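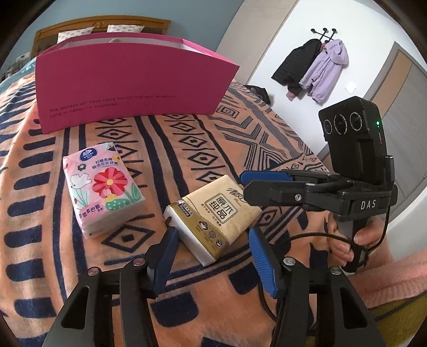
Page last changed: 23 Nov 2023
By Rosalie Fuchs

Home Organization, Handout 4: Boxes and Soft Packs

Okay, so last week we did drawers, and a few of you asked why I never let anyone start with the container. Fair question! This week we do start with it, because a gift box is the thing everybody hangs on to and then fills with junk. I love a big pink one with Shakespeare on the front ("Love is merely a madness" — yes, I read it out loud every time), but it needs a job.

Our job for it is tissues. Put the box on the bed, on top of the blanket, and set the packs out in front of it where you can see them. I like a bed for this more than a table, mostly for my back. Turn the packs face up and look at the wrappers before you sort. Vinda goes with Vinda, and beige wrappers go together.

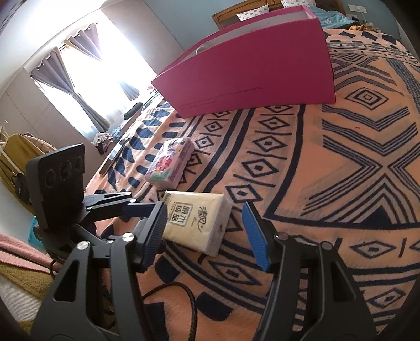 Then check the seams. A creased wrapper is fine, a split one goes to the bathroom to be used first. Pack the box with the long sides of the tissues running the same way as the long side of the box, and stop before you have to push. Soft packs will squash down if you lean on them (I did this for years) and then they spring up and the lid won't sit.

For next time: pick one box at home, empty it completely, and write down what was in it. Half a page is plenty — the limit is 400 words and I do stop reading there.

Related handouts
Drawers and Dividers
Folding Blankets for a Shelf
Labels That Stay On

We use cookies to remember your settings. Accept | Manage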